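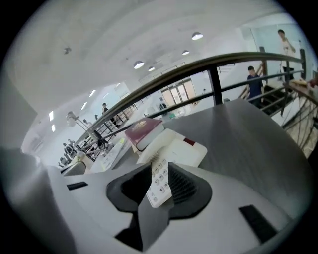
Handset, desk telephone and hardcover book

Tukness School of Geography and Tourism
Managing Visitor Growth in Coastal Destinations
Handout 4: Carrying capacity and the Molura study
Issued 03/11/2024

Students should read this handout before the seminar and bring a copy with them. It assumes familiarity with the material on seasonality covered in Handout 3.

1. Definitions

Carrying capacity is the level of visitor use that a place can sustain without unacceptable damage to its environment, its services or the daily life of its residents. The word "unacceptable" is important. A physical limit, such as the area of a beach, can be measured. A social limit depends on who is asked and at what time of year.

For the purposes of this module, three forms are distinguished: physical, ecological and social. Economic capacity is treated separately in Handout 6.

2. The Molura study

Molura is a small harbour town with 2,000 permanent residents. Its visitor season formerly closed in early autumn, but now extends into February, when whale-watching boats operate from the north quay. The study area was divided into 9 zones, including the dunes, the old town and the Triantafyllou estuary.

Interviews were held with 250 households over a period of 28 days. Respondents were asked about water supply, parking, noise, rents and access to the shore. The same questions were put to seasonal workers, whose answers are reported separately.

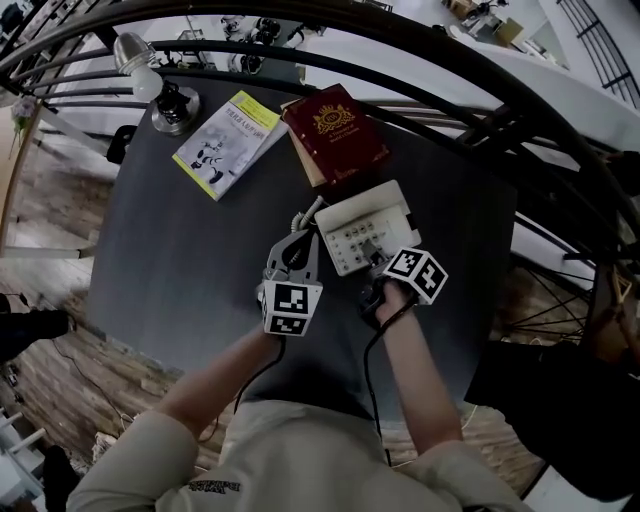 Residents of the old town placed rents and noise well ahead of all other concerns. Those living near the estuary were more troubled by the loss of footpaths and by boats mooring close to the reed beds. A single capacity figure for the whole town would therefore conceal differences of real importance to planners.

The zone maps were prepared with the Vadix mapping package. Students will use the same package in the practical, and should check that their login works beforehand.

3. Limitations

The household survey did not include owners of second homes. No ecological baseline exists for the dunes before the season was extended, so changes in plant cover there cannot be attributed to visitors with confidence.

4. Preparation for the seminar

Choose one zone and identify the form of capacity most likely to be reached first. Be ready to state what evidence you would need, and which local body should hold it.

Written answers should not exceed one side of A4 and should be handed in at the start of the session.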